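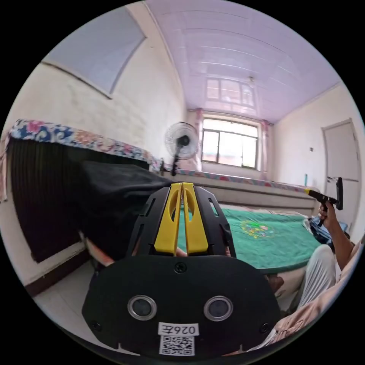
Two hand-held grippers in a bedroom, one with its yellow fingers upright. The green blanket is on the bed at right.

14 shares | 3 comments

Saranya Kamath wants to talk about labels first. Her student project, Tedovano, collects demonstrations of household tasks with hand-held grippers, and every tool has a label and a square code on its plate. "If the code is missing from the log, the recording is discarded," she says. "We don't try to work out afterwards which tool it came from."

The project runs as a two-term option on the robotics course. Kamath handles the hardware, Levente Borbély the data processing and Rafferty Mahmoud the task list. The group has 1,762 recordings that passed the first check. Most are of cloth: folding, flattening, moving a garment from one surface to another.

Borbély considers cloth the worst material they could have picked. "A cup has a pose. You can write it down. A blanket has no pose worth the name, so you are left comparing outlines." His current script compares the last second of each recording with a reference outline and rejects anything outside tolerance. He rewrote it in July after the first version passed several folds that had plainly come apart.

Bedrooms were Mahmoud's proposal. The lab bench has even light and a plain grey top, and a model trained there did badly on patterned bedding. "Floral prints are hard for it," he says. "Daylight from a window is also hard. We wanted both in the set." Sessions are limited to 19 minutes, after which the operator's wrist angle begins to drift.

Asked about the fingers, Kamath goes into more detail than expected. The present ones have a long slot down the face. An earlier solid pair, she says, was too stiff to pick up a hem without pushing it away. The slotted pair bends slightly under load. She has not measured by how much and intends to before the report is due.

Calibration takes up the rest of the conversation. The group repeats it before each session and again if a tool has been dropped. Borbély would like it done at the end as well. Mahmoud objects on grounds of time. The matter was still open on 15 Mar 2022, when we spoke.

The trained policy will be run on the department's own arm next term, on towels only. Kamath expects a low success rate at first. "Blankets come later. The arm doesn't have the reach for them."

3 comments | Share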